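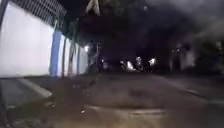 4. Setting the timer on the Rundine porch light

Do section 3 first. Breaker off before you open the cover, every time.

1. Take out the two screws under the cover. Keep them, the spares are a different lenght.
2. Find the dial marked DELAY. Turn it all the way left, then up to 10 minutes.
3. Set DUSK to the middle. Fine tune later, after a night or two.
4. Cover back on. Snug, don't overtighten – the plastic cracks.
5. Breaker on. Light comes on for 32 seconds, goes off. Normal.

Note: older Skevik units have no DUSK dial. Skip step 3.

Note: in December you may want a longer delay. Max is 179 minutes.

CAUTION: Never hose down the housing. Damp cloth only.

CAUTION: Do not use with a dimmer switch. Voids the warranty and the timer will drift.

If the light stays on all day
– sensor window dirty, wipe it
– DUSK set too high, turn left a little
– still on? Breaker off, wait a full minute, breaker back on

Replacement cover is part 2672. Order from the Wosevska parts desk, ask for Ekow Agyeman. Have you're serial number ready, it's on the back plate.

Wall brackets: see section 5.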